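Feb 20, 2020
Posted by Natsumi Shibata

So I cleaned the bathroom sink properly this week, and I have opinions now. I wasn't going to write about it, but Sorcha Fitzgerald (hi Sorcha!) told me she'd read 400 posts about my tomato plants and she could handle one about a sink. Fair enough.

We've been in this apartment long enough that I had stopped looking at the bathroom. You know how that goes. You brush your teeth, you rinse, you leave, and meanwhile there's a little gray ring building up around the drain and spots all over the faucet, and one morning you bend down to get an earring and there it all is. I used to go at it with whatever spray was under there and a paper towel, which mostly pushes things in circles. My aunt Hatsue Okabe cleaned motel rooms for years and she uses a plain washcloth, a squirt of dish soap and some baking soda, and her sinks look like nobody has ever washed a foot in them.
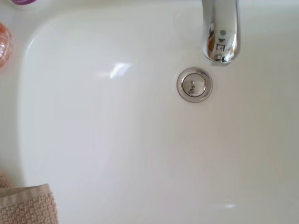
Her order is faucet first, then the bowl, then the drain, and I always did it backward. If you save the faucet for the end you just drip gunk onto the part you already wiped! The bowl is the easy bit, especially a white one with no corners to dig in. Go around it, keep going around it, rinse. The ring on the drain needs more patience. I wrap one layer of the cloth over my fingernail and run it along the edge where the metal meets the sink, and then I do the same around the stopper cap. An old toothbrush works too, but I can never find the old one and I'm not risking Declan's again.

About the stopper. Ours is the pop-up kind and on mine you can turn it and lift it right out, and I really recommend not doing that before breakfast. I'll leave it there. Have a paper bag ready.

For drying I'm picky. Chrome looks terrible if you let it dry by itself (our water is hard, I've complained about this before), so I go over it with something dry right away. Two handles and a spout, it takes no time, and it's the thing that makes the whole room look cleaner than it is. I even do it before company comes when I haven't touched anything else. Please don't tell my mother-in-law.
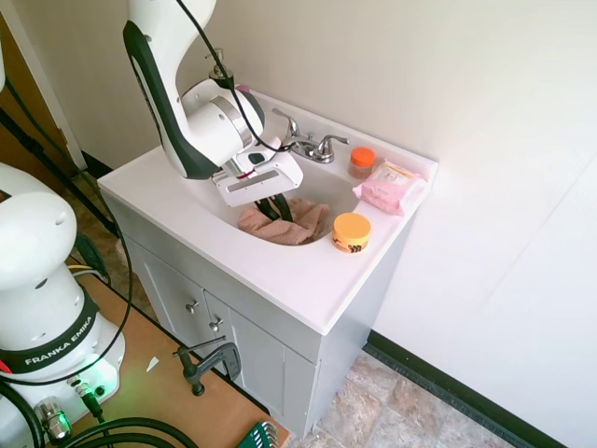 Page 12

Then there's the stuff that lives on the counter, and that's where I always get stuck. Face wipes, the soap pump, a round orange jar, another little jar with an orange screw cap. I'd love to be a person with an empty counter, but I've tried it, and everything goes into the cabinet and falls over and then I buy a second one because I forgot I had the first. So now the rule is that if I use it every day it can stay out, as long as it gets picked up and wiped under. The wipes are the worst for this. Leave a pack lying in one spot and it hides a whole patch of counter from you for weeks.

I'm still undecided about washcloths. A textured one grabs the soap scum better than a smooth one, but it hangs on to the baking soda and wants a good long rinse after. Taras says to use the cut-up T-shirts we keep for the car. Maybe in March, when I do the tub. If anybody has a trick for the crusty line behind the faucet, please leave it in the comments, I've been at it with a toothpick and my patience is gone.

Last updated Feb. 2020

Contact | Copyright Natsumi Shibata | Back to top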